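Registo de envios e devoluções de equipamento de limpeza – Hotex
Ficha de dados, versão 14

Descrição geral
O conjunto reúne 1538 registos de expedição de aspiradores industriais, lavadoras de pavimento e respetivos acessórios, vendidos pela Hotex a clientes profissionais. Cada registo corresponde a uma encomenda e indica o artigo, o peso declarado, a transportadora, o prazo anunciado e a data efetiva de entrega.

Origem
Os dados foram exportados do sistema de armazém Vundeo e revistos por Agnese Luik e Karim Abdel Rahman. As encomendas entregues pela Ouazzani, que opera apenas carga paletizada, constam de um ficheiro separado com a mesma estrutura. 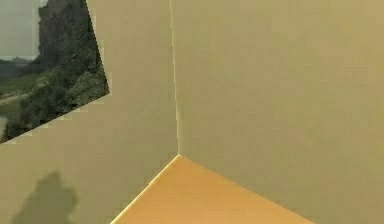
Campos principais
id_envio: identificador interno, sem relação com o número da fatura.
peso_kg: peso com embalagem. Acima de 30 kg, o envio é tratado como carga.
prazo_dias: dias úteis, contados a partir da saída do armazém.
devolucao: sim, não ou parcial. O valor parcial aplica-se à devolução de acessórios sem a máquina.

Limitações
As devoluções pedidas mais de 60 dias após a entrega não foram incluídas. Nos registos de janeiro, o campo prazo_dias contém valores em falta – a exportação desse mês não distinguia dias úteis de dias de calendário. Os nomes e moradas dos clientes foram removidos.

Utilização
É autorizada a utilização para análise interna e ensino. A redistribuição carece de autorização escrita da Hotex.

Contacto
Deividas Stankevičius, Serviço de Logística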